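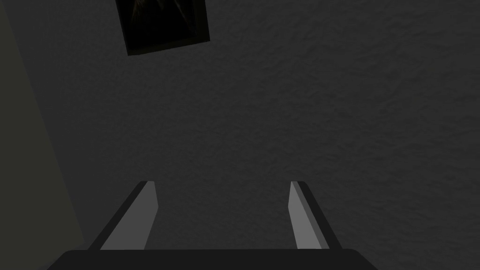 Mur gris anthracite, aspect crépi, petit cadre accroché.

Enduit décoratif Fondard Grain 400
Référence : FND-400-AN
Fabricant : Drekley, site de Jullville
Conditionnement : seau de 24 kg

Enduit de finition intérieur à base de chaux aérienne et de liant acrylique, teinté dans la masse. Application manuelle à la taloche ou à la lisseuse inox. Relief irrégulier, réglable selon la pression exercée et le temps de reprise. Usage sur murs uniquement, locaux secs ou modérément humides.

Caractéristiques
Aspect : mat
Teintes : anthracite, ardoise, lin, terre Xolalpa
Granulométrie maximale : 400 µm
Épaisseur par passe : 1 à 2 mm
Température d'application : 8 à 30 °C
Nettoyage des outils : eau, avant durcissement

Supports admis
Plaque de plâtre jointoyée, enduit plâtre, béton lissé, ancienne peinture mate adhérente. Les peintures satinées ou brillantes doivent être poncées puis dépoussiérées. Sur fond bloqué, appliquer le primaire Fondard P 300, dilution interdite. Les supports soumis à remontées capillaires sont exclus.

Mise en œuvre
Mélanger à vitesse lente pendant trois minutes. Tirer une première passe régulière et laisser sécher une nuit. Charger la seconde passe par zones d'un mètre de large, puis reprendre à la taloche plastique dès que la surface cesse de coller au doigt. Travailler un pan entier sans interruption ; les raccords restent lisibles dans les teintes foncées. Prévoir des seaux d'un même lot par pièce.

Fixations
Percer après séchage complet, à faible vitesse et sans percussion. Pour les cadres légers, un crochet à pointe fine limite l'éclatement du grain. 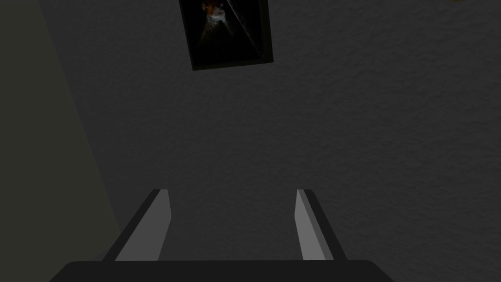
Idalina Cordeiro signale que sur plaque de plâtre neuve, la teinte anthracite a séché plus clair au droit des bandes, malgré deux passes, et demande si le primaire doit couvrir tout le pan ou seulement les joints.

Réponse du service technique : tout le pan, en une couche croisée. L'application limitée aux joints crée une différence d'absorption.

Stockage : 24 mois en emballage d'origine fermé, à l'abri du gel.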